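Samedi, tard

Quelle belle journée ! J'ai enfin attaqué la grande table, celle que je repousse depuis mars, et j'y ai pris un plaisir fou. Ariel Barredo était passé me rendre mes livres, il est resté tout l'après-midi à donner son avis sur tout (surtout sur la musique).

J'ai gardé le grand tapis vert. Il a ses petites éraflures et ses plis, mais quelle couleur ! Un vert émeraude qui réveille toute la pièce, et l'orange posé dessus, c'est presque trop - j'adore.

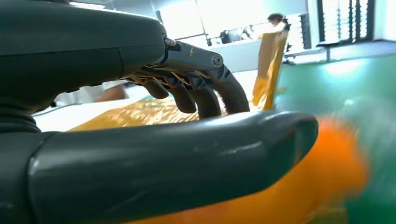

Les bouteilles

Bon, mes deux bouteilles orange. Ariel les trouve identiques, moi pas du tout : l'une a le col transparent, l'autre un embout blanc effilé, et celle-là me paraît un rien plus longue. Je les veux toutes les deux à portée de main, avec le plateau jaune à gauche, un peu à cheval sur le bord du tapis. J'avais pensé le mettre à droite, puis derrière, puis par terre. À gauche c'est parfait, on voit le jaune à côté du vert et ça me met de bonne humeur rien que d'y penser.

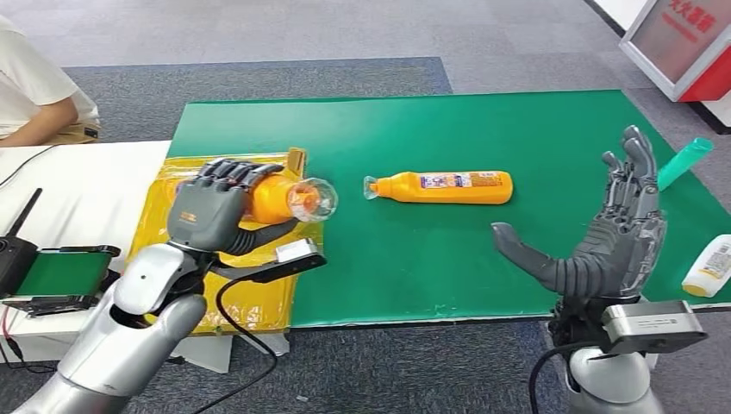 Les deux orange presque nez à nez, au-dessus du vert et à côté du plateau jaune.

Après ça on a mangé des tartines debout dans la cuisine, et Shahab Ghasemi a appelé pour raconter sa semaine à Bisia. Il veut venir voir la table ! Je lui ai dit d'apporter du papier, le beau, le 300 grammes, parce que le mien gondole dès qu'on le regarde.

Reste l'étagère du fond, les vieux pinceaux à trier, et le carton que je n'ai pas ouvert depuis le déménagement. Demain, si je me lève. J'ai mal au dos et je suis ravie. Penser à racheter du thé.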